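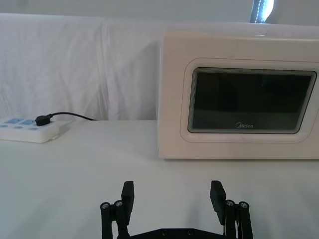
The Midea on the white table, power strip to the left.

Blog › Kitchen › Small appliances

The old microwave quit in March, and Ottar found me this one through Clerinard for 709 kronor.
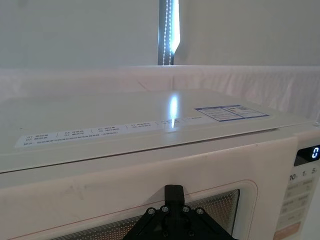 Label strip along the top, just above the door.

I plan to leave the stickers on until I know the settings.

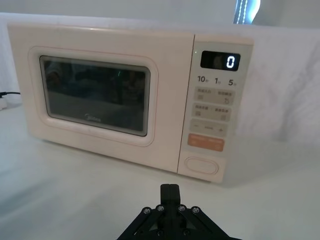

Mostly I reheat soup and coffee, so I don't need much. The 10, 1 and 5 labels under the display cover nearly everything I do — the rest I'll learn later. Oatmeal takes 2 minutes.

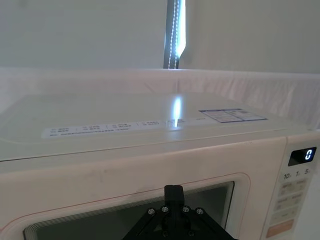
Coffee gets less than that, and I stir it halfway.

Recent posts
Shelves from Foltier
Soup for 11 in Astby
Njål's bread box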